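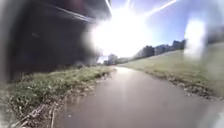
## Skarnen leafleting satchel

If you've ever delivered a ward's worth of election leaflets out of a carrier bag, you'll know why we're so fond of the Skarnen. It was made for campaign rounds, and the people who try it tend not to give it back!

The main pocket takes 400 folded A5 leaflets standing upright, so you can pull them out one at a time with your thumb (gloves on, even). A stiff divider down the middle keeps two rounds apart, or leaflets on one side and "sorry we missed you" cards on the other. The strap is wide and padded, and it swaps shoulders without taking the bag off, a lovely touch on a long street with letterboxes at ankle height.

**What you get**

- Satchel with rain flap, in navy, grey or bottle green
- Removable divider
- Clip-on clipboard, A4, with a pen loop on either side
- Letterbox paddle for stiff flaps and keen dogs
- Clear front window for your candidate card or rosette

**Sizes and weight**

| | Standard | Large |
|---|---|---|
| Folded A5 leaflets | 400 | 1,000 |
| Strap at full length | 106 cm | 106 cm |
| Outer pockets | 2 | 4 |

The Large is a big bag and it gets heavy when full. We'd use it in the car or for a street stall, and carry the Standard on foot.

### Party colours and printing

Both sizes come plain. Oltitz can print the flap in one colour with a name, a logo or a short slogan – the smallest print order is 22 bags, and you can mix sizes within it. Please send your artwork with the imprint already on it if your election rules call for one, as we don't add or check wording.

For the August by-elections we need printed orders by the end of the month before. Plain bags go out from stock.

### Goes well with

The Trollance folding stall table has hooks at each end that hold a Skarnen open at hand height, really handy when you're chatting and giving out leaflets at once. The Hattori head torch fits in the small outer pocket with room for a snack.

### Care

Empty it, wipe with a damp cloth and hang it up open. Please don't tumble dry. Spare straps, dividers and paddles are all sold separately.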